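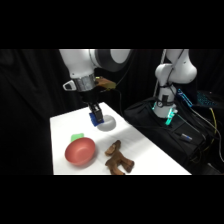

**Clusberg Table Play Set**

A small set for sorting, stacking and pretend play at the table. Each set comes with a shallow red bowl, a bag of colored blocks and one brown wooden animal.

**Bowl** - Round, with low sides and a smooth inside. Small hands can reach the bottom. Wash with warm water and a mild soap.

**Blocks** - 20 pieces, including bright blue. They stack on any flat surface and can be stored in the bag between uses.

**Wooden animal** - Short legs and a raised head. The wood grain shows, so no two look quite the same. Wipe with a dry cloth. Do not soak it or put it in the dishwasher.

Designed by Bogumił Sikora and packed at our Durnville shop.

| | |
|---|---|
| Item | Clusberg Table Play Set |
| Pieces | 22, plus bag |
| Age | 3 and up |
| Price | $74 |

Replacement blocks are sold in bags of 20. Spare animals and bowls can be ordered one at a time - write to Sławomir Pawlak at the shop and give the color of the bowl you have. Orders placed by noon on Thursday ship the same day.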